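4.2 Leveling the Washer

1. Move the Flureck washer to its final position and remove the four transit bolts. Keep the bolts.
2. Turn each foot until the cabinet no longer rocks.

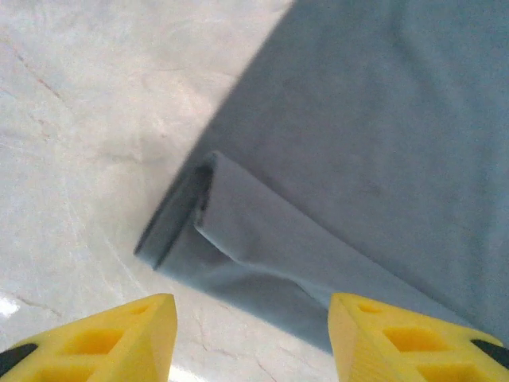

3. Tighten the lock nuts upward against the base.

CAUTION: Do not run a spin cycle above 700 rpm until all lock nuts are tight.

4. Run an empty rinse - no detergent - and check the feet again.

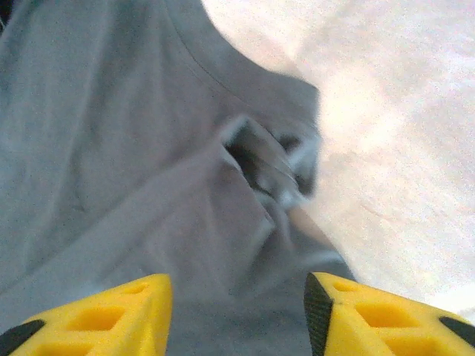

Huw Gape, of the Jarthorpe service desk, advises checking the feet a third time after the first full load, as timber floors may settle. Record the date of each check inside the back cover.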